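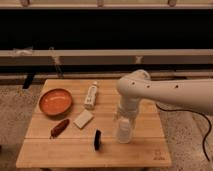

Juvberg Tabletop Aims to Hold Your Stuff, Succeeds

JASBRIDGE, March. Gasine, a small maker of plain household furniture, will begin selling the Juvberg this month. It is a square bamboo tabletop meant for the things people put down for a minute and then leave there until summer.

The Juvberg comes in one size and one color, a light honey shade the company declined to give a fancier name. The planks run in long parallel lines, and the seam where two of them meet is left in plain sight. A small mark is set in the lower right corner, so owners will always know which way they have put it down.

"We asked people what they keep on their tables and they all said nothing, maybe a vase," said Amarachi Dauda, who runs product development at Gasine. "Then we asked them to send us pictures. I have not seen a single vase."

The company collected 512 of those pictures before settling on a design. They showed keys, mail, single socks, half a sandwich and, in one home, an outboard motor. The tabletop was planned around the smaller end of that list.

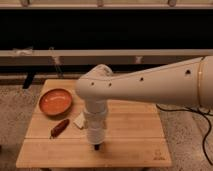
What Goes on It

Gasine suggests starting with a bowl. A shallow round one in orange sits nicely against the pale bamboo and gives loose items somewhere to go, though the company accepts that many of them will end up next to it. A long reddish-brown thing in the shape of a sausage does well lying at an angle. So does a small white cloth, crumpled, as most cloths in daily use are. Folding is allowed.

"It looks fine on gray carpet, too," Dauda said. "We checked, because that is what most of us have."

Care is simple. Wipe the surface with a damp cloth, dry it, and move the bowl now and then so the bamboo ages evenly. Gasine does not recommend the dishwasher and would like to thank the customer who asked.

Price and Availability

The Juvberg sells for $77 and ships flat in a single box. The first run is 900 pieces. Orders open at 9 a.m. at the Gasine shop in Jasbridge and through Effiong, the company's retail partner, which will also carry it in 3 of its larger stores. Legs are sold separately.

Press samples are available on request. Gasine would like them back.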